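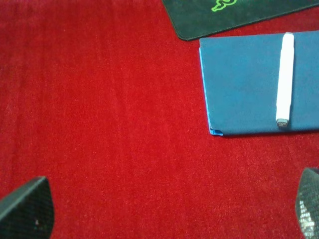 Wrist cam view, fingers open. Red cloth, blue cover, white marker up top right.

Larance teleop kit, quick review. Three weeks in, typing this between sessions so excuse the mess.

What you get: leader handle, foot pedal, wrist cam with bracket, the recording software (called Plaltum, comes on a stick). Arm not included. Paid 1,620 for the lot. Avinon wanted 300 more for theirs and no pedal, so.

Setup took one evening. Bracket fine. Calibration is the slow part, software makes you do both ends of every joint and if you bump the handle you start over. Manual has the pedal wiring backwards on page 20, swap it and it works.

Task I've been showing it: desk tidying. Mouse, pad, notebook, pen. Boring stuff but it shows up every weakness in a handle. A pen is thin and rolls. A notebook is flat and wide. The mouse is slick on top.
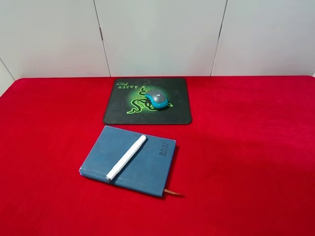 The desk set. Mouse on the pad, pen across the notebook.

Handle feel: good. Light, no slop in the trigger, closes when you close. Lag is there but I stopped noticing after the first hour. Wrist rotation is geared too fast out of the box, turn it down in settings or you will fling a pen.

Pedal: start, stop, discard. Discard is a double tap. Love it. Bad take, tap tap, gone, go again. On my old Mfinanga I had to let go and reach for the keyboard evry time.

Hand guiding mode also works, you grab the arm and push it through the motion. Ok for big moves. For anything small I go back to the handle, my own arm blocks the view and the paths come out wobbly.

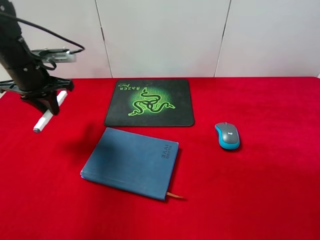

Side view with the arm in. Mouse off the pad here, to the right.

Cable is my main gripe. Too stiff, and the clips they give you are junk. Used velcro.

Software: 673 takes saved so far, no crashes. Playback is nice, side cam and wrist cam next to each other. Export is slow. No way to rename a batch after recording, you have to do it one by one, which is nuts.

Support answered in two days, polite, didnt fix the rename thing.

Pros: handle, pedal, price
Cons: cable, clips, export, calibration

Four out of five. Would buy again, would buy better clips first.

Posted 04/12/2019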